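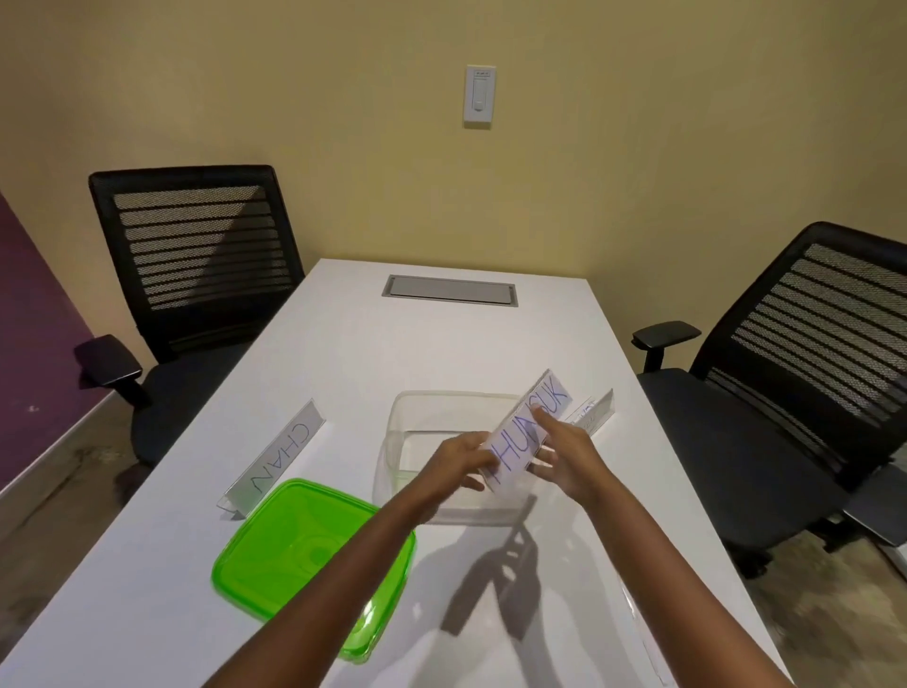 Figure 1. Folded name card, lettered by hand in blue ink.

Home Projects Reports Contact
Search this site

Reading distance of hand lettering
Kamran Naqvi and Naheed Bugti

We wanted to know which pen width people read best from across a classroom. Each of us wrote 300 words in capitals, half with a thin pen and half with a marker. Readers at Fairclough Hall called out each word from the back row.

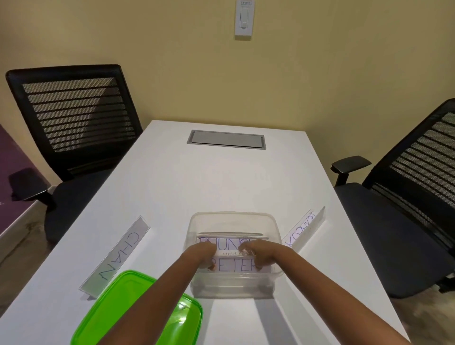 Thin strokes failed first, mostly on long words. Spacing mattered too – crowded letters were misread even in marker. We dropped 70 words from the November set after the lights were changed.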